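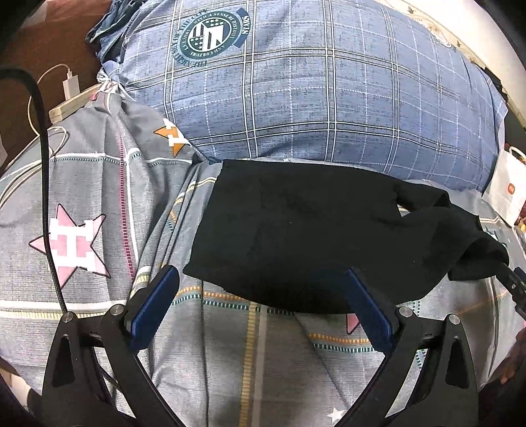 *Black cloth on bedding, gripper fingertips in the foreground.*

# Distico: Back Profile Measurements of Riding Horses

Distico is a table of hand-taken back and girth measurements from riding horses in regular work. It was compiled at the Rivov riding center and is maintained by Wilfredo Belmonte. This card covers version 3 of the release and replaces the notes distributed with earlier versions.

## Contents

| File | Description |
|---|---|
| `profiles.csv` | One row per measuring session |
| `horses.csv` | One row per horse: age band, type, main use |
| `saddles.csv` | Tree width and panel type of the saddle in use at the time |
| `codes.md` | Full list of codes and permitted values |
| `CHANGES.md` | Differences between releases |

The release holds 346 measuring sessions from 50 horses. Horses are identified by a code only. Stable names, passport numbers and owner details were removed before the files left Rivov and are not available on request.

## Purpose

The records were collected to study how the shape of a horse's back changes over a season of ordinary work, and how often a saddle that fitted in the spring no longer fits by the fall. They are suitable for:

- comparing withers and shoulder measurements across a working season
- checking the repeatability of flexible-curve tracings
- teaching students of saddle fitting to read a series of profiles

The records should not be used to judge the fitness of any horse for work, to support a veterinary opinion, or to rank saddle makers. Makers' names were never recorded.

## How measurements were taken

Horses were measured on level concrete, standing square, with the head at normal height and no tack on. Each session produced tracings at three points: two fingers' width behind the shoulder blade, the lowest point of the back, and the last rib. Tracings were made with a flexible curve, copied to squared card and read off in millimeters. Girth was taken with a soft tape after the horse had breathed out.

No horse was measured within 30 minutes of being ridden. Sessions in which the horse would not stand were abandoned and do not appear in the table.

Two people were present at every session. The person reading the card did not see the figures from earlier sessions.

## Fields in `profiles.csv`

- `horse_id`: code linking to `horses.csv`
- `session`: running number for that horse, starting at 1
- `month`: calendar month of the session; the day is withheld
- `withers_l`, `withers_r`: width at the first tracing, left and right of the midline, in millimeters
- `mid_l`, `mid_r`: the same at the lowest point
- `rib_l`, `rib_r`: the same at the last rib
- `girth`: in centimeters, to the nearest half
- `work`: one of `rest`, `light`, `moderate`, `hard`, as stated by the regular rider
- `saddle_id`: code linking to `saddles.csv`; blank where the horse was not in work
- `remark`: free text, lightly edited for spelling

Blank cells mean that a value was not taken. Zero is never used for a missing value.

## Known limitations

The horses come from a single center and are mostly warmbloods used for flatwork and low jumping. Ponies, gaited breeds and heavy types are poorly represented. Results should not be carried over to them without further measurement.

Sessions are unevenly spaced. Horses on full livery were seen more often than those whose owners kept their own schedule, and the number of sessions falls sharply in December and January. Users fitting a seasonal trend should allow for this.

The `work` field depends on the rider's own account. Two riders sharing one horse sometimes gave different answers for the same month. In these cases the heavier grade was entered and the difference noted under `remark`.

Readings taken before the change of flexible curve in March are marked `old` in `codes.md`. The old curve relaxed slightly after being lifted, so widths at the withers may read too large. They have been left as recorded. No correction factor is supplied.

## Related releases

Distico shares its horse codes with two other tables from Rivov. **Drova** records saddle flocking and panel adjustments. **Lemma** holds riders' written comments after each adjustment. Both may be joined on `horse_id`, but their `session` numbers are independent and must not be matched to those in this release.

## Consent and welfare

Owners gave written consent before the first session and could withdraw a horse at any time. Where consent was withdrawn, all rows for that horse were deleted from the next release. Measuring used no sedation or restraint beyond a headcollar and lead rope.

## Terms of use

The tables may be used and shared for teaching and non-commercial study, provided that this card travels with them. Commercial use requires written permission. Users must not attempt to identify individual horses or their owners.

Suggested citation:

> Belmonte, W. *Distico: Back Profile Measurements of Riding Horses*, version 3. Rivov riding center.

## Corrections

Errors should be reported in writing to the maintainer at the Rivov office, giving the file, the `horse_id` and the session number. Accepted corrections are listed in `CHANGES.md` and take effect in the following release.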